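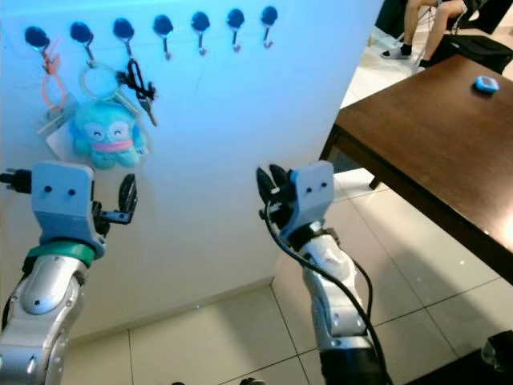 Household robots still slow at the small stuff, Trelton trial finds

Two-armed machines can hang up keys and pick up soft toys, but they remain well short of the speed a home or a shop floor would need, according to a summary released Wednesday by Flerkura, an automation firm based in Trelton.

The summary covers 4,000 attempts at short chores, among them hanging keys on wall hooks, lifting small items from a tabletop and clearing scraps. Flerkura set a limit of 44 seconds per item. Flexible objects such as straps and cords accounted for most of the overruns.

Hanging was the harder half of the work. A lanyard changes shape as it is lifted, and the loop has to be open and facing the hook when it arrives. Rigid key rings gave fewer problems. Plush items were easy to grip, though their bulk can hide the ring or clip from a camera mounted near the fingers.

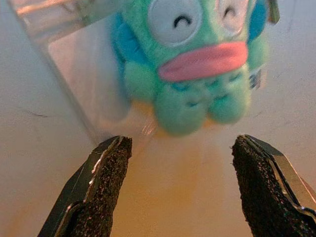
A plush toy seen between the textured pads of an open gripper.

Walczak, a retail fixtures company that stocks accessory displays by hand, said it had reviewed the results and had no plans to change its staffing. Its stores hang 375 items in a typical restock, and the company said a machine would have to work through a full restock without help before it could be considered.

Tabletops raise a different problem — deciding what belongs there.

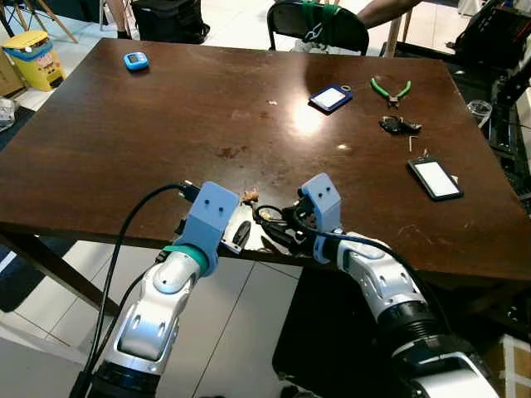 A phone or a pair of pliers should usually be left alone, while a crumpled scrap should go in the trash. Flerkura scored sorting separately from handling and said errors in the first were more costly to fix.

The next round begins in September at Comamport and will run for seven weeks. It adds drawers and zippered bags to the list of chores. The time limit stays the same.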